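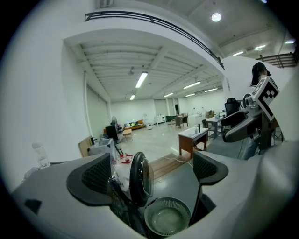 Section 2. Planning Your Gripper Purchase

Good news: you can plan a whole hand-held gripper station in one afternoon, and it's fun! Grab a tape measure and a notepad.

1. Pick your objects first. Round, thin things like a disc or a mesh basket ask more of the fingers than a box does, so write down the widest and the thinnest item you'll handle.

2. Decide on the number of grippers. The Jondale starter budget covers 2, one for each operator.

3. Add one printed marker per gripper, plus a spare set.

4. Measure the room. Leave open floor between the work area and your desks, and sketch in every table and chair.

5. Set aside 6 percent of the budget for finger pads. They wear, and fresh ones feel great.

Note: Quotes from the Otdale office stay valid for 60 days. Orders placed after May ship from Noltdale.

Caution: Route power cables along the wall before the first session. A cable across a walkway is a trip hazard.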